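Hand me the fingers

Friday, ten past nine, Stultlow. Kettle on, radio off. Saeed Mousavi is already on his third go at folding a tea towel and he isn't using his hands. Well, he is. Sort of. He's squeezing a grip that closes two printed fingers, and every squeeze gets recorded.

That's teaching, at Fliltuto. No code, no arm in sight till later. You do the job yourself with the hand-held, again and again, and the arm learns from the pile. The towel set stands at 1,344 goes. Of those 163 were binned, mostly for rushing.

"You get cocky round number forty," Mousavi says. "Then you're slow again by lunch."

He used to drive the arm from a desk, two joysticks and a pedal. Hated it. A towel took about 14 minutes and teh arm learned to dither, same as he did. Wanigasekara, the firm paying for the work, still wants remote driving for anything hot or sharp. Fair enough. For towels, spoons, pegs – the hand-held wins.

Rules on the wall. Start clear of the table. Fingers open. Wait a breath, then move.

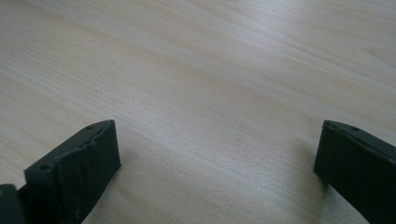 Fingers open over bare wood.

My turn. Harder than it looks. You lose your sense of touch, so you stare at the tips and forget your elbow. I dropped the towel, picked up the wrong corner, dropped it agian. Mousavi kept one of my goes, out of kindness I think.

Pegs next, then a trip to the Plernutden site in November with 2 arms and a van full of laundry.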